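Thu 4 April

I had meant to write this up last night and instead fell asleep on the sofa with the laptop open on my knees, so forgive me if it comes out in the wrong order. It has been a good week, the first properly good one for a while, and I want to get it down while I still remember what we did and in which order we did it.

The short version is that the pushing policy is finally sorting. The long version starts with Eylül, who said back in the winter that we were asking the model the wrong thing. We had been training it to predict where the tip of the rod should go next, one small step after another, and it would dither. It would come up to a block, hover, change its mind and wander off to a different one, like me in front of a supermarket shelf. Her idea was to have it commit to a whole short stroke at once: where to start, which way to push, how far to go, and then look again only when the stroke is finished. I was doubtful (I said so at the time, and it is in the notes, so I can't wriggle out of it now). It seemed to me that blocks roll and skid and generally do as they please, and that you would want to be watching them all the way along.

Well, I was wrong, or mostly wrong. We ran 60 trials with the old stepwise version and 60 with the strokes, same starting layouts for both, same instructions typed in. The old one finished 19. The stroke version finished 41, and I went back over the logs with a cup of tea to make sure I hadn't swapped the columns, because I have done that before and had to send round a very embarrassing email.

The instruction we care most about is the two-corner one: yellow and green to the far right, red and blue to the near left. It is harder than it sounds. Getting the first few blocks across is easy enough, but every later one has to join the group without knocking it apart, and the stepwise policy was dreadful at that. It would build up a nice little huddle and then plough straight through it with the last block. The strokes come in gentler at the end, which we never asked for in so many words. Callum thinks it is simply copying the people who gave the demonstrations, all of whom slow down as they get near, and that the old version was chopping the movement so finely that the slowing down got lost. I like that explanation very much and would like to find a way of testing it before I get too fond of it.
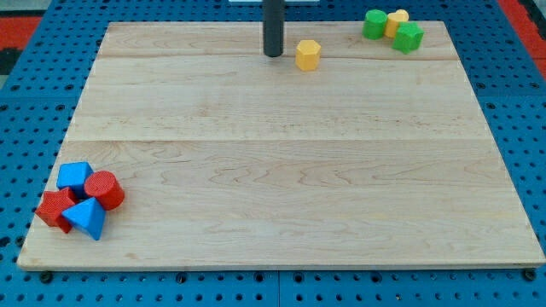 Two-corner sort, stroke policy. The yellow hexagon still has to join the others.

I have put that one in because it shows both what pleases me and what bothers me. The red and blue group is lovely and close, and a pyramid is an awkward thing to shove about with a round-ended rod, so I am glad to see one sitting in there with its neighbours. But then there is the hexagon on its own. How near is near enough? Our scoring script draws a circle round each group and asks whether every member is inside it, and depending on how generous you make the circle you can turn a good many failures into successes without the robot doing a thing differently. I had been using the generous setting since May last year and had stopped noticing. Eylül noticed. We had a long and perfectly friendly argument about it on the stairs, and I came round to her side somewhere near the second landing.

So this morning I rescored everything with the tight circle. The stroke version drops to 34 out of 60 and the old one falls to 11. The gap stays the same sort of size, which is a relief, and I think the tighter numbers are the ones we should stand behind. I have written it into the draft with both settings side by side so that anyone who wants to grumble can at least grumble at the right figure.

Other things, before I forget them.

The training set is up to 600 demonstrations now. I had hoped that the last batch would help with the cylinders, which are still our weakest shape, and as far as I can see it made no difference whatever. They go over on their sides and then the policy treats them as though they were standing, and pushes at the wrong height of expectation, if that makes sense. Callum has been suggesting for weeks that we label upright and toppled separately. I think it is time I let him. He has drawn up a plan on the back of a delivery note from Cuadros and it is pinned above my desk, where it looks at me.

The grain of the board is another worry. Cylinders seem to drift a touch on the wood, always the same way, and I can't decide whether it is the surface or whether the whole table wants levelling. I borrowed a spirit level from home and then left it on the bus. Must ring the bus people.

Visider sent over the new camera calibration tool and I spent most of an afternoon with it. It is much nicer than the old one, and the error came down enough that I redid the whole lot for both tables. The people at Modetti want a visit and a demonstration, and I have said yes in a rash moment, so we shall need the two-corner sort to work in front of strangers, which is a different thing from its working in front of us.

Jitura, our planner (I still think it is a silly name, and I chose it), needs a proper tidy before then. There are 2 copies of the stroke sampler in it that disagree about what happens at the edge of the board, and I am no longer sure which of them made the numbers above. I believe it was the second. I shall check tomorrow before I say so to anybody, and rerun the lot if I can't be certain.

Home late, soup, no reading. Eylül has sent a message asking whether a stroke could be allowed to bend. I have a feeling I know how next week is going to go.

Recent entries
The hovering problem, again
Callum and the toppled cylinders
What we say when we say "sorted"
A visit to Cuadros, and the long way back
Notes on giving a good demonstration

Contact | All entries | Back to top
© The author. Please ask before reusing text or pictures.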